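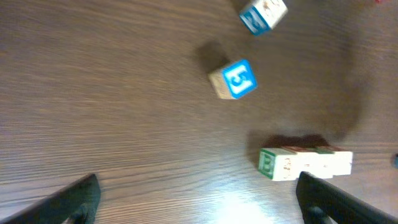
Can a machine tidy up a kid's toys yet? On a clear table with one kind of toy, most of the time, and slower than the kid would.

9/29/19

Notes on the tidying chore, block version. Same arm controller as before, Fendell planner on top, Cuvau grasp code underneath. Wrist camera only. The overhead view is switched off until the calibration is redone.

Ran 72 pick attempts over the session. 60 ended with a block in the bin. That is better than the towel work ever got, but blocks are about as kind as household objects come: flat sides, hard edges, nothing that folds. I would not read much into it for the kitchen list.

Where it loses time:

Glare off the tabletop. The finish throws the light straight back at the wrist camera, and the segmentation either puts a phantom object there or goes blank. Tried raising the threshold to 200. Fewer phantoms, but then it starts missing the pale sides of blocks. Put it back.

Blocks lying face to face. It takes a touching row as one long object and plans a grasp across the whole lot, which is wider than the fingers open. A person would nudge one loose with a fingertip without thinking about it. Need a push move before the grasp.

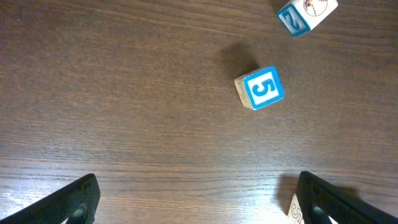 Spread out, the blocks are easy. The planner takes the nearest one it has a full outline for, so anything half behind a finger gets skipped until the arm moves off. Fine for now, though it does mean extra trips back to the same corner.

Colour is still no use for sorting. The Elov labeller reads the printed side well enough when it faces up, but if the block lands with bare wood showing it has no idea. Turning a block over to check costs more time than the sort saves.

Szilágyi wants a go/no-go on the home demo by December. My view is go for blocks in a bin, no-go for anything soft, and leave dishes off the sheet altogether.

To do:
Matte cloth on the table, repeat the same layouts
Write the push move, limit it to 3 tries per row
Redo overhead calibration
Check the finger pads for wear before the next long run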